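We use cookies to remember your settings. Accept / Manage

Kalavon Worm Farm Set-up Guide
Section 4: Bedding, first worms, first feed
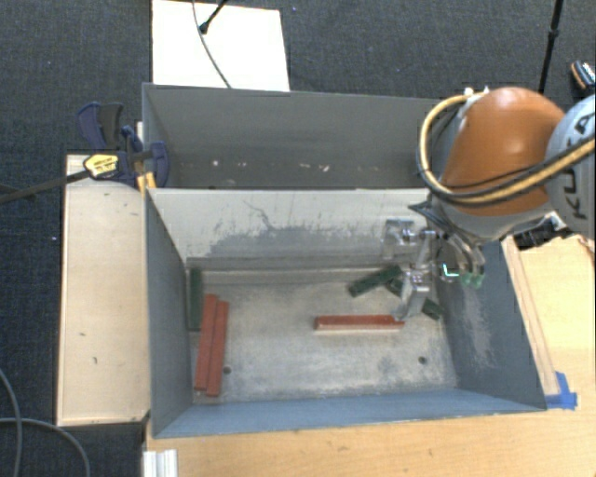

Abla Nseir | 28 Nov 2023

Read section 3 first if the stand isn't level yet. Everything below assumes it is. Tap closed, tray on, lid nearby.

What you need out on the bench:
- the coir block (one, in the paper sleeve)
- bucket, 7 litres or bigger
- newspaper or plain cardboard, torn up. No glossy stuff
- the worms. Leave them in their bag in the shade until step 6
- hessian cover
- garden soil, one handful

4.1 Bedding

1. Put the coir block in the bucket. Add water, tank water if you've got it. Town water is fine but let it stand overnight.

2. Wait. Block swells up and goes crumbly. Break up the hard bit in the middle with your hands, there's always a hard bit.

3. Squeeze a fistful. A few drops, good. A stream of water, too wet, mix in torn cardboard untill it settles down. No drops at all, add a splash.

4. Line the floor of the working tray with one sheet of damp cardboard. Stops the bedding falling through the holes in the first few weeks. It rots away by itself.

5. Tip the bedding in. Spread it level, don't pack it. Scatter the handful of soil over the top.

NOTE: Grerkum trays (the older square ones) have bigger holes. Use two sheets.

CAUTION: No potting mix. Some of it has fertiliser and wetting agent through it, and it can carry bugs you don't want to breathe in. Same goes for old compost, wear a mask if the bag is dusty.

4.2 Worms in

6. Open the bag over the tray and tip everything out in the middle, packing material and all. A starter bag is 200 grams. Big household, get a second one, but not on the same day.

7. Don't bury them. Leave the lid off and a light on above the tray for a bit. They'll go down on their own.

8. Lay the hessian over the top, damp. Lid on.

9. Leave alone. No food for two days. Really. The bedding is food enough.

Some will climb the walls the first night. Normal. Brush them back down with a wet hand. If the whole lot are up under the lid, something's off: too wet, too hot or there's something in the bedding they don't like. Go to 4.5.

4.3 First feed

10. Lift one corner of the hessian. Put down 100 grams of soft scraps, chopped small. Pumpkin, lettuce, melon, tea leaves.

11. Cover the scraps with a thin layer of bedding. Keeps the vinegar flies down.

12. Next feed goes in the opposite corner, and only when the first lot is mostly gone. Could be a week. Don't go by the calender, go and look.

Skip for now: onion, citrus, chilli, meat, dairy, anything oily. Eggshell is ok if it's crushed properly. Bread goes mouldy and gets hot, so tiny amounts or none.

CAUTION: Overfeeding kills more farms than anything else. If it smells, stop feeding. Fluff up the top layer, add dry cardboard, wait.

4.4 Where it lives

Shade all day. Under the house, south side of the shed, laundry if you're in a flat. In February move it off concrete that gets afternoon sun, and put a frozen bottle of water on top of the hessian on the worst days. Swap it when it melts.

Keep the tap open with a jug under it if you're going away. A closed tap and a week of rain will drown the bottom tray.

Nouri stands: lock both wheels before lifting trays. A full tray is heavier than you think, bend your knees etc.

4.5 Quick fixes

Tiny white mites: too wet or too acid. Cardboard plus a pinch of garden lime.
Ants: too dry. Water the bedding, smear vaseline round the legs of the stand.
Maggots: leave them or lift them out on a slice of bread soaked in milk. Bin the bread.
Nothing coming out the tap: usually bedding in the spout. Poke it with a skewer from outside.
Worms all in one corner: the rest is too dry or too compacted. Loosen with a hand fork, gently.

Spare taps fit all models except the Skosine 3000, see section 9 for that one. Liquid from the tap gets diluted to the colour of weak tea before it goes on pots.

Section 5 covers adding the second tray. Don't start it until the first one is full to the ridge.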